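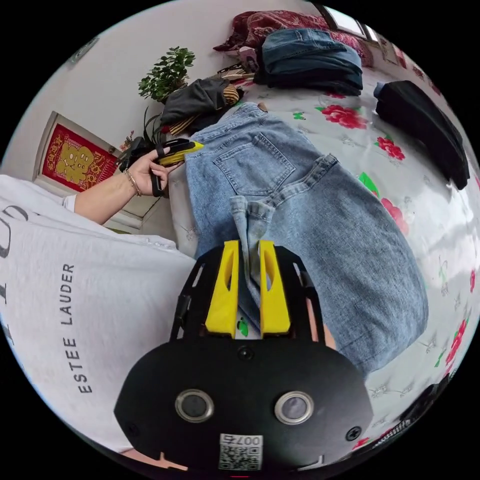
Page last changed: November, 4:25 pm

Folding and Storing Jeans in a Small Bedroom
Project report, Household Studies, second term
Hekmont College

1. Why we chose the topic

Our course asked each group to pick one ordinary household job and study it closely enough to write instructions that another person could follow. Other groups took dishwashing, ironing and making a bed. We took the folding of trousers, mostly denim, because three of the four of us do it badly and the fourth does it in a way the rest of us could not copy from watching.

Jeans are harder to fold than they look. The cloth is stiff, the seams are thick, and the seat is wider than the legs, so a pair folded down the middle never gives a clean rectangle. The shape has a point at the crotch seam that sticks out past the straight edge of the leg. If the point is left out, the stack leans. If it is tucked in, the stack sits better but there is a lump in it.

2. What we read first

The college library has a shelf of old housekeeping manuals. The most useful was one from 1950, which has a full chapter on the linen closet and a page and a half on work trousers. It says to lay the trousers flat, match the inside seams to the outside seams, and fold in three from the hem. It assumes a large table. Only one of us has a table big enough, and it is usually covered, so we worked on beds.

We also looked at the care leaflet that comes with the Hiretti shelf unit, which one of us owns. It gives the inside depth of a shelf but says nothing about how to fill it.

3. Place and materials

All the folding was done in a bedroom, on top of the made bed. The cover is white with red roses. We had planned to use a plain sheet on top, but the print did no harm, and with light-wash denim it was easy to see where the edge of a leg lay.

The clothes were what we had: light and dark blue jeans, some black things, and a few gray tops that were on the bed and had to go somewhere too. We did not buy anything for the project except a Pledo hanging organizer, which we used in part 6.

4. Method

We tried three folds. Each was done again and again over the term until we had 107 folds written down in the notebook. For each one we wrote the fold used, the pair, whether the stack stood up by itself, and any remark.

Fold A, halves. Lay the jeans with the back up and the rear pockets showing. Smooth from the waistband down. Bring one leg over the other so the pockets are on the outside. Tuck the crotch point in. Fold the hem to the waistband, then fold once more.

Fold B, thirds. The same start, but the hem is brought up to just below the pockets, and the folded end is brought up again over it. This is close to the one in the old manual.

Fold C, roll. The same start, then rolled from the waistband to the hem. One of us used to travel this way and wanted it included.

In all three the first step matters more than the rest. If a leg is twisted at the start, everything after it is off. We found it best to take hold of the hem first and pull the leg out straight before touching the waist. Our first set of instructions began at the waist, and we rewrote it after the second week.

Pockets should be emptied and pressed flat. We put this in the instructions after a fold that would not lie down had a bus ticket and a hair tie in it.

5. Results

Fold B gave the steadiest stack. Four pairs stood without leaning on most tries, and the top pair could be lifted off without pulling the one under it. Fold A was quicker but thicker at the pocket end, so a stack of four sloped toward the front of the shelf. We could fix this by turning every second pair around. That works, but it has to be remembered each time, and by the end of the month two of us had stopped doing it.

Fold C was good in a drawer and poor on a shelf. The rolls move when one is taken out. Heavy denim also makes a roll too fat for a shallow drawer. Thin black trousers rolled very well.

Dark jeans and light jeans folded the same way behaved differently, but we think this was the weight of the cloth and had nothing to do with the color. We had no way to weigh the cloth by itself. The light-wash pair we used most is soft and wide in the leg, and it took Fold B with no trouble as long as the leg was pulled straight from the hem.

6. The organizer

The Pledo organizer hangs from the closet rail and has cloth compartments. The box says each one suits "sweaters and pants." With jeans in Fold B the floor of the compartment sags and the pair slides to the middle. A piece of stiff cardboard cut to fit helped. We would not use it for denim again, but it took the gray tops well and got them off the bed, where they had been in the way from the start.

7. Problems

A bed is soft, and the middle dips when someone leans on it. Folds done near the edge came out flatter than folds done in the center. We did not mark this in the notebook at first, so the early entries can't be compared with the later ones on this point.

There is also the question of where to put finished pairs. We stacked them toward the far side of the bed, and the pile was bumped a few times. A chair next to the bed would have been better.

One pair was washed halfway through the project and came back tighter and stiffer. We kept it in, with a note.

8. Testing the instructions

We gave the written sheet to students in the Magagula residence hall and asked them to follow it with their own jeans. Most got through it without asking anything. The step that caused trouble was "tuck in the crotch point." Some folded it under and some folded it over. We have changed the wording to "fold the point back over the legs so that the long edge is straight" and added a small drawing.

The final sheet fits on one side of paper and is in the course binder under number 452, with the notebook pages behind it. The cardboard pattern for the organizer is in the same pocket, folded once, and should be put back there after use.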